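Two offices, one name: where the Lamwood merger stands

The merger of Garrido and Lamwood took legal effect in September, and since then most of the questions reaching this newsletter have been about small things. What goes on the letterhead? Which trust account does a retainer go into? Do clients who signed with one firm need to sign again with the other? This item covers what has been settled and what is still open.

The combined firm is trading as Garrido Lamwood. The partners looked at a new name and had one drawn up by an outside agency, but the vote went clearly for keeping both of the old ones. Clients of the Lamwood office tend to be families and small businesses that have used the firm for two generations, and the feeling was that they should still find it in the phone listings. The Garrido side had less attached to its name but had just paid for new signs.

Client engagement letters

Every open matter needs a notice letter telling the client that their lawyer now works for the combined firm. The letter explains that the client may stay, move the file elsewhere, or collect it. It also says that hourly rates agreed before the merger will not change for the life of that matter. Of the 600 notices that had to go out, 182 have not yet come back signed. Some of those are dormant probate files where the executor has moved. Please check the addresses on your own matters before the second mailing, and tell the records desk if you know of a better one.

If a client calls to ask whether they have to sign, the answer is that we would like them to but their matter will not stop if they don't. Do not tell a client that the signature is a formality. A few people have said this on the phone, and it has caused confusion when the client then reads the paragraph about file transfers.

Conflicts

The conflicts check was the slowest part of the whole process. Both firms kept their own lists, in different formats, and the Garrido list recorded companies under their trade names while Lamwood used the registered ones. Three matters turned up in which the two firms were on opposite sides. In two of them the clients gave written consent to a screen. In the third, consent was not given and the file has gone to another firm, with the handover time written off.

Screens are in force on those two matters now. If you are behind one, your access in the document system has already been changed, and you will get a refusal message if you try to open the folder. Please don't ask a colleague to open it for you, even to look for a form or a precedent. The precedent bank has been copied out separately, and anything useful from a screened file can be requested through the general counsel's office with the client details removed.

New matters go through a single conflicts form starting this month. The old forms are still on the intranet and will be taken down, but until that happens please ignore them. The new form asks for parent companies and directors as well as the client's own name. It takes longer to fill in. A form returned with those boxes blank will be sent back, and no matter number will be issued until it is complete.

Practice groups

The employment and commercial leasing groups have merged fully and share a weekly intake call at 9:30 a.m. Family law is staying in the Lamwood office for now, with one lawyer traveling as needed. The estates group has asked to keep two separate will storage rooms until the indexing is finished, and that has been agreed. Original wills should not be moved between offices by anyone outside the group.

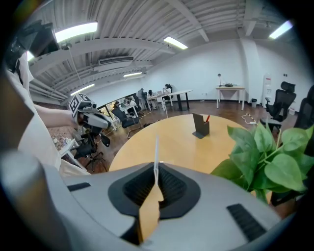
One reader wrote in after the last issue to say that the estates arrangement had been explained to the lawyers but never to the assistants, who are the ones clients call when they want a will back. The same message asked for a plain list of which wills are held where, and said that sending a client to the wrong building is worse than asking them to wait a day. The point is fair. A list by surname is being prepared and will be kept at both reception desks. Until it arrives, take the client's name and number and tell them someone will call back by the end of the next working day.

Billing and time entry

Time entry moves to Ristolard, the system the Garrido office already uses. Lamwood timekeepers will be able to see their old entries but not edit them, so any corrections to earlier time should be made before the changeover. The activity codes are different. A conversion sheet is on the intranet, and the two codes that cause the most trouble are research and internal conference, which the old Lamwood system treated as one.

Invoices for matters opened before the merger will show the old firm's name in small type under the new one for two billing cycles. This was requested by several corporate clients whose payment departments match invoices against an approved vendor list. If your client needs a new tax form or updated bank details, send the request to accounts and do not email bank details yourself. Accounts will confirm them by phone, using a number already on file.

Document management is a separate project. Both offices will end up on Zemenum, but the Lamwood archive has to be cleaned up first, and there are over 600 closed folders with no matter number attached. They can't be imported as they are. Anyone with time on their hands who recognizes old file names is welcome to look through the spreadsheet and fill in what they know.

Leases and space

The lease on the Lamwood building has three years left to run and the partners have no plan to leave it early. The second floor will be rearranged so that the leasing group can sit together. The Garrido office keeps its present layout except for the small meeting room next to the library, which becomes a room for client signings. It can be booked through the usual calendar. Witnesses still have to be arranged by the person making the booking — reception can't be counted on for this, especially over lunch.

Still open

Partnership track rules have not been combined. The two firms used different review periods, and associates who joined under one set of rules have asked that it be honored. A draft is with the partners. The pro bono hours policy is also waiting, although both offices may continue to count hours under their own policy until a new one is approved.

Parking has not been decided either.

Questions about engagement letters go to the records desk, and questions about conflicts to the general counsel's office. Corrections to this item can be sent to the newsletter mailbox before the next issue closes.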